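November 24, 2020

Stayed in on the Talura work again. The question is still whether the policy does better when we change the scene around the phone and leave the task alone: new wall tiles, new wood, new distractors on the dresser. I set the run for 1,000 simulated trials and went through the wrist view first — it's where most of the bad grasps start.

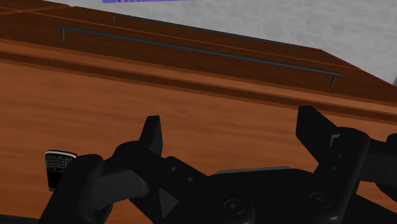
Jean Paterson wrote back that changing textures won't help if the camera poses never move, and that she'd shift those before touching anything else. She may be right. I added small camera offsets to 20 of the scene files and left the rest as they were so we can compare.

Lunch late, soup. Then the fixed views.

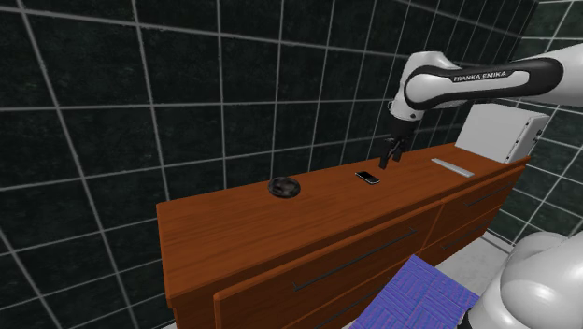

Arm over the dresser, phone and silver bar on top.

The baseline is at 80 percent on the scenes it was trained on and drops badly on new ones. Mercy Lukumay wants both numbers in the same table, with the seeds listed. Fine by me. I still have 10 seeds to rerun from June because the old logs didn't save the layout.

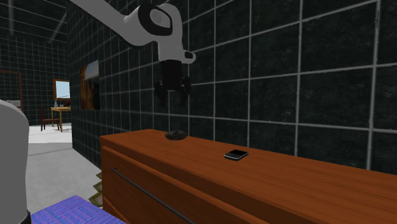 I also want the distractors placed at random, including close to the phone, before we claim anything. Started that batch at nine and went to bed with it running.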